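Wood scrap bins to stay in Treloar, lids still under discussion

Sunday, December 24, 2023

TRELOAR - The gray bins are staying. After a fall in which the town talked about little else, Imwood has confirmed that its free offcut program will run through the winter, giving residents continued access to the short blocks of wood they have been hauling home since the program opened.

The decision ends several weeks of uncertainty, much of it generated in the checkout line at Eduser Hardware, where the program was variously reported to be closing, moving, charging a dollar a block, or reserved for people with woodstoves. It is doing none of these things. It will, however, close for the holiday and reopen in January with shorter hours, a new sign, and a firmer position on paint.

Imwood, which cuts parts for stair rails and furniture at its shop on the east side of town, used to pay to have its leftovers carted off. The arrangement suited everyone except Imwood. In the program's first season, 3000 blocks left the yard in car trunks, bike baskets and, on one occasion, a baby stroller whose usual passenger had been moved to a hip.

The shop expected the blocks to be burned. Plenty were. A good share have turned up elsewhere, and anyone who has walked through Treloar lately will have noticed a rise in doorstops. The public library has blocks under both ends of its returns cart. The bakery on the corner has one holding the back door, one holding down the napkins, and a third by the register that appears to have no job at all and is dusted daily. Bookends have been given as gifts, in some cases to people who had already given bookends.

The wood itself has its admirers. The reddish-brown pieces go first, and regulars will dig past perfectly good pale ones to reach them. Imwood has asked visitors to stop digging with their feet.

Most complaints this season concerned the bins, which are gray, wide at the top and narrower at the bottom. The shape makes them easy to reach into and very hard to lean on, a fact that has been discovered by a number of people holding coffee. They also collect whatever falls, and since November that has included dust, bark, rain and a single glove that has been moved politely from bin to bin.

Then there is the question of cleaning. Two letters to the town bulletin described the bins as a disgrace. A third letter, somewhat longer, pointed out that they were full of scrap wood and asked what the first two writers had been hoping for. Imwood has settled the matter by promising to sweep the bins out on Fridays and to make no effort whatever with the stains.

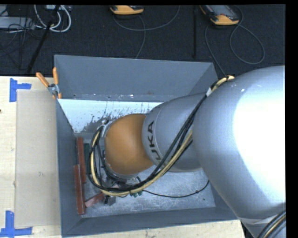 How many blocks can one household take?

Six per visit, with no limit on the number of visits. Blocks are free, and you don't need to live in Treloar or show a receipt from anywhere.

The six-block rule came in after a pickup truck arrived early on the second Saturday and left with what witnesses agreed was all of them. The rule has been followed in spirit ever since. Families have been seen approaching the yard in a loose line, several feet apart, taking care not to recognize one another. Imwood has said it considers a household to be whatever gets out of one vehicle, and that it would like to leave it there.

Paint has been the other sore point. The blocks are handed over bare, but a few residents have started bringing back pieces they no longer want, some of them decorated. Returned blocks have included a lighthouse, a set of dominoes without the two highest tiles, and a row of small houses that was gone again within the hour. Imwood was fine with the houses. It was less fine with the half-dozen freshly painted pieces that stuck to everything around them. From January, painted wood goes on the shelf beside the gate and stays out of the bins, and the paint is expected to be dry.

Glued pieces, anything with a nail in it, and particleboard are not accepted in any color. Neither are chairs. A chair was left in October with a note reading "mostly wood," and it is still available.

The largest single user of the program so far is the Flurkent after-school club, which took 200 blocks by special arrangement and has been building with them on the floor of its main room. The plan called for a model of downtown Treloar. What stands there now is a very tall parking garage, the children having voted, with the library kept on at the insistence of a small but loud minority. Parents say the club has been good for patience and hard on bare feet.

Flurkent sanded every block before it went on the floor, a step Imwood recommends to everyone. The pieces come straight off the saw with rough ends and sharp corners, and the shop makes no claims for them beyond their being wood. For small children it suggests rounding the corners and leaving the finish plain. For doorstops it suggests cutting a slope into one side, after which the block will stop a door. A surprising number of people have skipped this step and are now simply owners of a block near a door.

Eduser Hardware, which sells wedge-shaped doorstops by the register, has taken the competition well. Sandpaper is up. So is wood glue, and the store has moved both to the front, along with a display of small brushes and a tray of felt pads for the bottoms of bookends. The doorstops have been marked down.

Not everyone is charmed. Residents of the lane behind the yard have asked for something to be done about the noise, which consists of blocks being dropped back into a bin by people who have decided against them. The bins are not quiet. Imwood has offered to try a rubber mat in the bottom of one of them during January and to let the neighbors judge. It has also asked visitors to make up their minds before letting go.

Lids remain unresolved. The shop would like them, because wet wood is heavy and turns the dust to paste. Regulars are opposed on the grounds that a lid has to be held up with one hand, leaving one hand for blocks, and that someone would only prop it open with a block. A trial lid was fitted to the bin nearest the gate in early December. It was propped open with a block by lunchtime.

The town has no plans to get involved, having established that the bins stand on Imwood's property and that the glove does not appear to belong to any employee.

When the yard reopens, it will be open on Saturday mornings only, with the gate shutting at noon. Parking is limited to the strip along the fence. Larger requests from schools and clubs, meaning anything over 60 blocks, should be made at the shop counter a week ahead so that the pieces can be set aside. Visitors should bring their own bags and wear gloves, ideally two.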